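## 3. Recovering the Tapes

### 3.1 What the collection held when we met it

By the time the Plumlow collection came to us it had already lived in three basements, and it had picked up the habits of each of them. There were 248 cassettes in all, most of them recorded at home in the early eighties by members of the Stordale computer club, who traded programs by mail and at a monthly meeting above a bakery. A good many had been reused several times over, so that a tape with a neat label reading "checkbook" might well hold a typing tutor, half of a maze game, and then a long stretch of somebody's radio. We loved them right away, and we also understood fairly quickly why no one had finished the job before us.

Lorraine Cosgrove, who ran the club's newsletter for most of its life, had kept a handwritten ledger of what was sent to whom. We leaned on it heavily. Her entries gave us the machine each program was meant for, the name of the person who typed it in, and now and then a remark ("loads on the second try, be patient") that turned out to be sound technical advice more than once during the project.

### 3.2 Playback and sampling

We played every cassette on the same deck, a plain consumer model that Herman Menon had cleaned and fitted with new belts, and we captured both channels even though the programs were recorded in mono. Keeping both turned out to be worth the disk space. On older tapes one edge is often in much better shape than the other, and with two channels to choose from we could take whichever was stronger, or switch between them partway through a program. Head alignment was adjusted by ear for each tape — a slow business, and one we never managed to hand over to software to our satisfaction.

The clean captures were easy. The decoder looks for the leader tone, works out the tape speed from it, and then measures the distance between zero crossings to tell a one from a zero. Trouble starts when the speed drifts, as it does on any tape that has been stretched, and a decoder that trusts its first estimate will wander off within a few seconds. Ours makes a fresh estimate at every byte and remembers the old ones, so that when it gets lost it can back up and try again from the last place where things made sense. We allow it up to 200 such retries in a block before the block is set aside for a person to look at.

### 3.3 Sorting the fragments 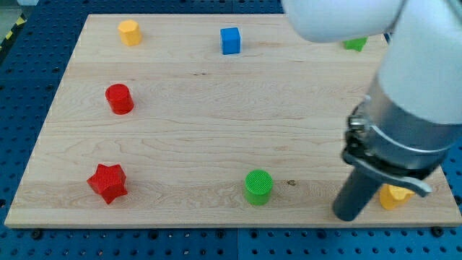 **Figure 3.** Colored plastic blocks on a wooden board.

Once a block has been decoded it still has to be put with its fellows, and on the reused tapes this was the larger part of the work. A fragment from the middle of a program carries no name and often no line numbers we can trust, so we had to go by what it looked like inside. Anum Virk wrote the first version of the sorter, which gave each fragment a simple profile made up of its byte counts, its most common keywords, and the spacing between line endings. Some kinds of fragment announce themselves at once, the way the yellow octagonal prism and the blue cube in Figure 3 can be told apart by shape before one even gets to the color, and machine code against BASIC was a distinction of that sort. Two BASIC games typed in by the same person were much harder, and there we found that spelling mistakes in the screen messages were a better guide than any of our statistics.

We should say a word about the Kwok format, which gave us more grief than everything else together. It was a fast loader that a few club members used to squeeze more onto a side, and it writes its checksum ahead of the data instead of behind it. Our sorter took the checksum for the last byte of the fragment before, and for several weeks we had a tidy pile of programs that were each wrong by one byte at both ends. Juwita Manurung spotted the pattern while reading hex dumps on a train, and the fix came to 19 lines.

### 3.4 Checking the results

Every reassembled program was run in the Ondgate emulator and then, wherever we had working hardware of the right kind, on a real machine as well. The second step may sound fussy, but the emulator is kinder than the originals were. It forgives a missing end marker and it never runs short of memory, and a handful of programs that ran happily in emulation stopped cold on the real thing. In most of those cases we went back to the captured audio and found a dropped byte that we had missed.

Birdie Ruiz-Ortega kept the log of these sessions, with the tape, the side, the counter reading, and a plain note of what appeared on the screen. The log is kept alongside the audio captures and the decoded files, and we refer to its entries by tape and side in the tables of Section 4.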